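Fresh pads and a patient hand: how Trudombridge keeps its Claven gripper closing straight

Anyone who has climbed the back stairs at the Cattaneo workshop in Trudombridge will know the long bench under the window, and will know too that it is very seldom clear. This May it has been given over to one tool in particular, the Claven hand gripper, which has come in for its first proper overhaul after a winter of steady use, and which is now back out doing what it does best, picking up ordinary things from ordinary tables.

The Claven is worked by a person's hand. The operator squeezes, two fingers come together, and the camera mounted on the tool records what the fingers meet, so that a robot arm fitted with the same fingers can later be taught to do the same. The recordings go to Ladness, the small automation firm across the river, where they are used to train an arm for packing mixed household goods.

Raffaele Marchetti has looked after the workshop's grippers from the start, and he was kind enough to put the kettle on and talk us through what had gone wrong. The trouble, he told us, came on so gradually that the operators had simply got used to it. One finger had begun to arrive a shade before the other. With a box or a tin you would hardly notice, but with anything soft the first finger would nudge the item along before the second had caught up with it, and the person holding the tool would quietly make up the difference with a turn of the wrist.

"The wrist is very clever and it hides a great deal," Mr Marchetti said. "The arm at Ladness has no such manners. If we teach it that little twist, it will twist at everything for the rest of its days."

Taking it down

The overhaul took two afternoons, most of the first being spent on cleaning. Grit and fluff gather where the linkage arms pivot, and a dry brush will shift nearly all of it if you are prepared to work the fingers open and shut as you go. Mr Marchetti does not like oil anywhere near the pads, and he wipes the arms down with a barely damp cloth and leaves the tool open on the bench until it has dried by itself.

Then come the pivots. Each one is backed off, the arm is moved by hand through its whole travel, and the screw is brought up again until the side-to-side play has gone but the finger still falls freely. On this particular gripper the left pivot had worked itself slack, and that turned out to be the better part of the problem. The small screws along the linkage were checked one after another with the short driver that hangs on a string at the end of the bench (it used to wander off, hence the string).

The pads were changed at the same time. They had gone shiny at the tips, and Mr Marchetti's rule is to replace both together even if only one looks tired, so that the two sides grip alike. New pads are pressed on from the tip end and squared up against each other with the fingers just touching. If there is daylight at one corner, off they come again. He had to do the right one over, and did so with very good grace considering the tea was getting cold.

Back to the start position

Liliana Carbone, who runs the recording sessions, took over for the second afternoon. Her part is the bit visitors seldom ask about, though it takes as long as the repair. The camera has to be seated so that both fingertips are in view when they are open and when they are closed, and the opening of the fingers has to be measured afresh, as new pads are thicker than worn ones and the old figures no longer hold.

She does this with the tool clamped upright, closing the fingers on a set of plain blocks and noting the reading for each. There are six blocks in the set. After that she runs 40 slow squeezes with nothing between the pads, watching the two fingers on the screen, and if they part company even once the gripper goes back along the bench to Mr Marchetti. On this occasion it did go back, for a quarter turn on the left pivot, and passed on the second try.

"I would much sooner lose an hour here than find it out afterwards," Ms Carbone said. She remembers an early batch of recordings, 300 of them, that had to be set aside when the camera mount was found to have crept round. Everybody was very nice about it, she added, which somehow made it worse.

Out on the table

Blocks will only tell you so much, and Ms Carbone likes to see the tool on the sort of table people really have, with a cloudy mixture of snacks, cups and bits and pieces standing about on it. Thin plastic is her favourite test. A zip bag gives way under the fingers, and it shines, so the pads have to come in square on either side of it and the camera has to keep hold of an edge. With the blue pads on a clear bag of something blueberry, a mandarin close by on the left and an open red box beyond, there is plenty nearby for a crooked finger to catch.
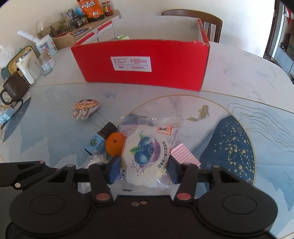 Looking after it from now on

Mr Marchetti has written out a card for the operators and taped it inside the lid of the carrying case. It asks them to brush out the pivots at the end of each session and to close the fingers gently against each other before starting, looking at the pads edge on. Anything sticky is to be wiped off straight away, and the case is to be put away with the fingers open so the pads are not left pressed together.

He would also like to be told when something feels odd, however small. Operators tend to apologise to him for bringing a tool back, and he wishes they wouldn't.

Ladness will take the next set of recordings later in the season, and the firm has asked whether the same checks might be carried out on the fingers of its own arm, which have never been apart since they were fitted. Mr Marchetti has said yes, provided somebody brings the arm to him, as the stairs are steep and he would like to keep his own bench and his own light. A second driver has been ordered for the visit, together with another length of string.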